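Bench rules for the two-arm stations: frequently asked questions

Version of Jul 10, 2020. Kept by Loukia Manolakis, Nomel training room.

Who must follow these rules?

Everybody who works at a two-arm station in the Nomel training room, also visitors from Radano and students who come only for one session. The rules are the same for a person who has 3 hours of experience and a person who has 597.

Are these rules a replacement for the safety standard?

No. The general safety documents for robots at work stay valid, and you signed for them before you received your key card. This page is about good practice at the table. If you find a place where the two do not agree, follow the stricter one and write to me.

Do I need the short course before I touch the controls?

Yes. The course is called Skollance, it takes one morning, and at the end there is a written test. You need 89 points to pass. If you have fewer, you may repeat the test in the same week, but until then you may only watch.

How fast may the arms move?

In normal work the speed setting is 50 per cent or lower. When a hand of any person is over the table, the arms must be stopped, not slow. We had several discussions about this in June and the answer did not change. "I was only moving the rack a little" is the sentence I hear most often after a gripper has touched somebody's sleeve.

May both arms move at the same time?

They may, if one operator controls both. Two operators with one arm each is not permitted at our stations. Before you begin, decide which arm holds and which arm moves, and say it aloud if you have a partner. Both arms may come close to the same object, but only one of them should close its fingers on a tube.

What may I put in the tubes?

Only the practice fillings from the Panyasiri box. No real samples, no chemicals, nothing from the kitchen. Every tube must have its cap on before the arms are switched on, and it stays on during the whole session. Exercises with opening of caps are done at another station and have their own sheet.

Does the rack have to be full?

No, and for beginners it is better when it is not. Leave at least one hole free, so that a tube has a place to go if you change your mind in the middle of a movement. Please do not put a tube down flat on the table with the gripper. It rolls, and then everyone reaches for it.

Where should the rack stand?

Near the middle of the table, where both grippers can reach it without the arms being stretched fully.

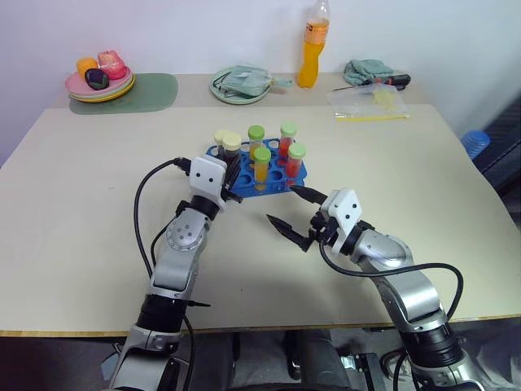
Keep a free area around it on all sides, at least as wide as an open gripper. The fingers come in low and from the side, so a small thing lying next to the rack is easily pushed before you notice it.

May other objects stay on the table?

Yes, at the back, near the wall. Plates, bottles, cloths and tools from other exercises can remain there if no planned movement goes over them. I would prefer that tools go back in the drawer, but I do not write a report for one screwdriver. Glass is never permitted on the table.

What about the cables?

Look at them before each session. A cable at the gripper needs a loose curve, so that the wrist can turn without pulling. Move each wrist slowly to both ends of its range and watch the cable all the time. If it becomes tight or catches on a joint, stop and tell the person on duty. Do not fix it with tape by yourself.

A tube has fallen. What do I do?

Stop both arms. Wait until the light is green, then pick up the tube by hand and check the cap. If the cap is loose or the tube has a crack, it goes in the grey bin and you write one line in the book. It is not counted against you.

Can I leave the arms in position during a break?

For a short break, yes, with the grippers empty and the stop button pressed. If you leave the room for lunch, bring the arms to the rest position first.

I have a question that is not on this page.

Write it on the list beside the door, with your name. I read the list each Friday morning and add the answers to the next version.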